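Sunday, bench 2, started late

Picking up from where Deming left the sort. Plan for the day was to get through the small soft-goods batch from Erton, re-bin it, relabel, and get the list to Ximeng before lunch. Got through most of it. List is not sent yet. See end.

First problem, the old list. Says "case, assorted" for nearly everything. Useless. A zip case and a pouch and a folded-over thing are all "case, assorted" so when Jeptoo pulls for the Prurero trial she gets whatever comes to hand. Changed it. From now on:

- case = holds its own shape when you put it down
- pouch = soft, slumps, has a loop or tab or nothing
- block = anything squarish and solid, color goes in the name
- toy = toy. Don't get clever
- misc = last resort, initial it

Wenjie wants "blob" as a category for things that don't sit flat. Said no. He wrote it on the whiteboard anyway.

Second problem, the bins themselves. The gray metal ones are fine for size but the insides are getting rough. Scratches and chips all up the back wall, paint gone in patches, floor scuffed down to bright metal in places. Ran a finger along the worst of it on the back wall and nothing snagged, so OK for cases and hard items. Not so sure about fabric tops. Cheap fix would be a liner but a liner changes how things slide and then we can't compare with the January notes. Leaving them bare for now. Guangming to give an opinion, he had the same argument with the Bollemton trays and I think he lost.

Dug out the tub of touch-up paint from under the sink. Skin on top, wrong gray. Binned it.

Mixed set for the front bin is small on purpose. Kept the blue oval case in (textured top, the long one), plus the black case, the dark gray pouch, the orange-red block, the little blue speckled toy and the white block-shaped one. Reasoning: two darks that are easy to mix up against gray, two blues that are nothing like each other, one bright, one pale. If the new names work on that lot they'll work on the rest of the shelf.
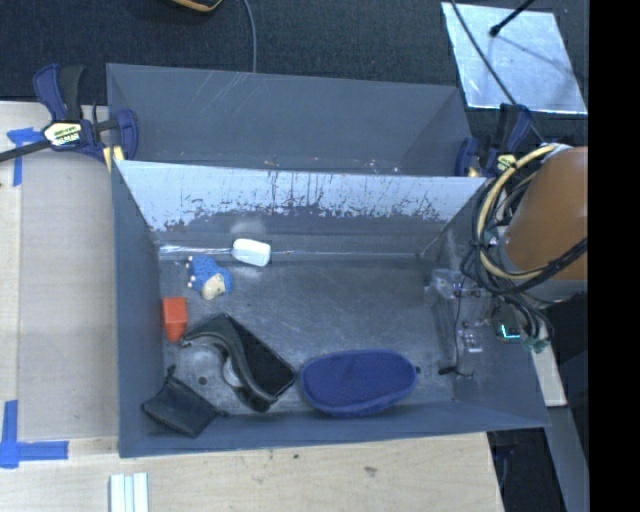

Left the second bin behind it so there's no walking back to the shelf for the swap. Saves a trip each time, and the trip is where things go missing -- last month a whole pouch turned up in Heydari's drawer with his teabags.

Naming, round one. Read the new names out to Deming with his back to the bench and had him write down what he thought each thing looked like. Results:

Blue oval case -- fine, got it straight off.
Orange-red block -- fine. He wrote "red". Argued about whether it's orange. It's orange-red, that's why the name has both, moving on.
Blue toy -- he guessed a car. It's a figure. Name changed to "toy figure, blue speckled".
Black case -- wrote "glasses case". Not what it says on the list so I'm not putting that. Stays black case.
Dark gray pouch -- he wrote black pouch, then crossed it out. This is the one that will cause trouble. Under the bench light the dark gray and the black are close enough that you go by shape. Added "small" to the name, which helps a bit.
White block -- fine but he asked block of what. Good question. "White, rounded corners" will do.

So 2 names changed, rest kept. Want Jeptoo to do the same thing cold tommorow, she hasn't seen the new list.

Labels: the printer is out of the narrow tape again. Wide tape works but covers half of anything small. Do NOT stick labels on the textured tops, the last one took fuzz off with it. Labels go on the card in the sleeve, card goes on the shelf edge, item stays clean. I know it's slower.

Ordered a box of 100 card sleeves. Also asked for a price on new bins, same size, and the quote came back at 1,630 with delivery, so that's a no unless Prurero will pay for half. Ximeng to ask. Nicely.

Wiped the bench down at 4. Didn't wipe the bins -- the cleaner leaves a film and everything skates about for a day after. Dry cloth only, please, I've put a note on the bottle.

Still to do:

- [ ] type up new names, send to Ximeng (tonight, realy)
- [ ] naming round two with Jeptoo, cold
- [ ] narrow tape
- [ ] ask Guangming re liner vs bare
- [ ] go through the other 6 Erton bags, none opened yet
- [ ] get "blob" off the whiteboard

Key for the cupboard is back on its hook, left side.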